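Ticket: Import from Bumance finishes with no errors but rows are missing
Product: Stullama asset register, hosted
Customer site: Cartwright, Otstead building
Priority: Normal
Status: Resolved, one follow-up open
Opened: Sep 9, 2023

Problem as reported

We are moving our furniture and equipment records out of Bumance and into Stullama. The export file from Bumance has 2,776 rows, not counting the header. The import screen in Stullama shows a green bar, says "Import complete," and offers no error file. The register then holds 2,186 items. We have run it twice with the same result, clearing the register in between.

Some of the items that did come in also look wrong. A few have a name that runs on for several lines and includes the asset numbers and purchase prices of other items.

What we expected: either every row imports, or the ones that fail are listed somewhere.

Setup

Export format: CSV, comma separated, UTF-8
Columns: asset number, name, category, room, condition, purchase price, notes
Import method: web upload, logged in as site admin
Browser: tried two, same result in both
Duplicate handling: set to "Skip if asset number exists"

Support reply 1

Thanks for the details. A lower count after import is most often caused by duplicate asset numbers, which are skipped without an error when that option is on. Please sort the export by asset number and look for repeats. Please also check that the file was not open in a spreadsheet program during the upload.

Customer reply

Checked. There are no repeated asset numbers. The file was closed. I also switched duplicate handling to "Create anyway" and the count was still 2,186, so it isn't that.

One thing that may help. We did a trial in February with 710 rows from the second floor only, and all of them came in. Same columns, same settings. The second floor is all offices. The full file adds the break rooms, the lounge and the storage areas.

Support reply 2

The trial result is useful. Please try splitting the full file into one file per floor and import them one at a time. Large uploads can time out at 45 seconds, and we would like to rule that out. Please send us the counts for each file.

Customer reply

Split by floor. The second floor is still fine. The first floor and the basement are both short. None of the uploads got near 45 seconds, and the basement file is the smallest of the lot, so I don't think size has anything to do with it.

I opened the basement file in a text editor and went down it next to the register. Rows are missing in blocks. The first block starts right after a row with this in the name column:

Table, folding, 72"

The next row that imported correctly comes after another name with an inch mark in it. Everything between the two is sitting in the name field of the folding table. That explains the long names.

Support reply 3

That is the cause. The double quote is a reserved character in CSV. A field that contains one should be wrapped in quotes, with the inner quote doubled, like this:

"Table, folding, 72"""

The Bumance export does wrap the field when there is a comma in it but does not double the inner quote. Our importer then reads on, looking for the closing quote, and takes in every line until it finds one. From its point of view this is a single valid row with a very long name, and for that reason nothing is written to an error file.

You can fix this in one of two ways:

1. Correct the export file before uploading. Change every inch mark in the name and notes columns to "in" and save.
2. Change the item names in Bumance and export again.

Option 1 is faster. Option 2 is better if you plan to export more than once.

Customer reply

We went with option 2. We will be running both systems side by side for a while and I don't want to clean the file by hand every time. Searching Bumance for the inch mark brought up folding tables, monitors, shelving, whiteboards and most of the seating. The offices on the second floor were entered later by a different person who never put sizes in the name, so the February trial had nothing in it to trip over.

While I was in there I found that seating was the messiest category. Some names start with the color, some with the room, and some are just "chair." Before exporting again I set one pattern for the whole category and worked through it one record at a time. 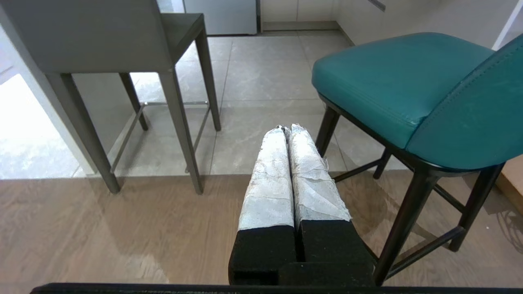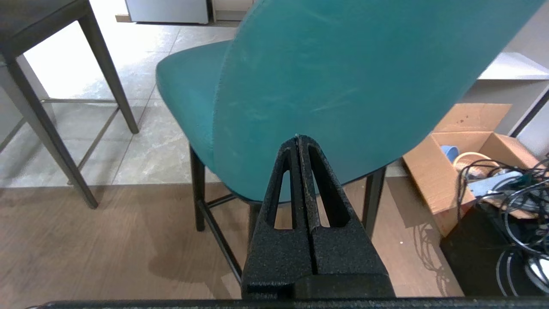
The naming pattern we settled on is type, material, color, in that order, with measurements moved to the notes column and written as "in." Rooms stay out of the name, as there is already a column for them. The gray bar stool with the high back is now "Stool, bar, upholstered, gray" and the teal one is "Chair, upholstered, teal." Both can be found by color in the search box, and neither name has a character in it that the importer cares about. The commas are fine as long as the field is wrapped, and Bumance does that part correctly.

Result after the change: new export, 2,776 rows. Imported into an empty register in one upload. Register count 2,776. I spot checked the basement and the lounge and the names, rooms and prices line up with the right asset numbers.

Support reply 4

Good to hear. We have logged two items on our side. The first is a warning when a single field contains a line break in a column that is set to single-line text. The second is a row count on the finish screen, showing lines read against items created, so that a shortfall can be seen without opening the register. We do not have a release date for either one.

Customer reply

The row count would have saved us the first two tries. Please keep the ticket open for one question. The notes column is allowed to have line breaks, and a handful of ours do. They came in with the break turned into a space. Is there a setting for that, or is it always done on import?

Support reply 5

It is always done on import. If you paste the text into the notes field by hand, the line breaks are kept. I have marked the main issue as resolved and left the notes question open as a follow-up.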